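Chapter 4
Working with Soft Things

By now your club has probably stacked more blocks than anyone cares to remember, and you've earned a change! Cloth is a wonderful teacher, though a stubborn one, and it folds wherever it pleases. 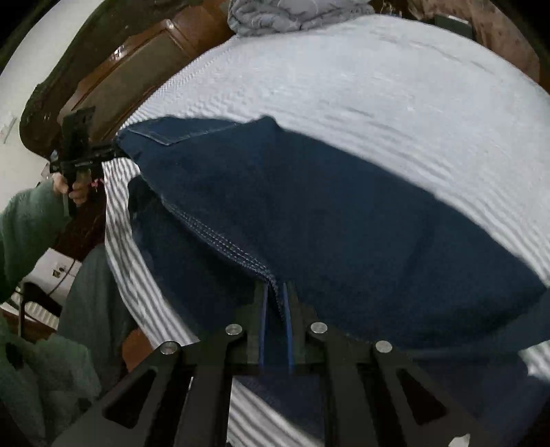
Figure 4.1. Two hand-held grippers on a navy garment.

Fatemeh Ranjbar, who coached the Baswood team through the Favix project, liked to begin with 30 minutes of plain practice on a bed, with a striped sheet underneath so the edges of a dark cloth were easy to find.

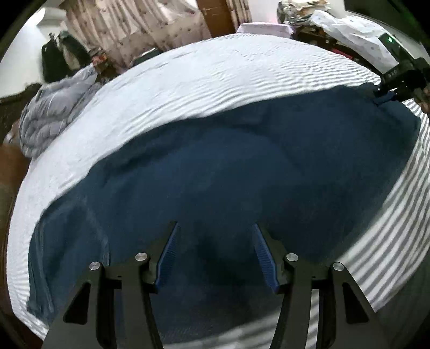

She asked her students to talk to each other before every pinch, and we'll ask the same of you (it feels silly for a day or so). Find a partner, pick a cloth, and turn to Exercise 2.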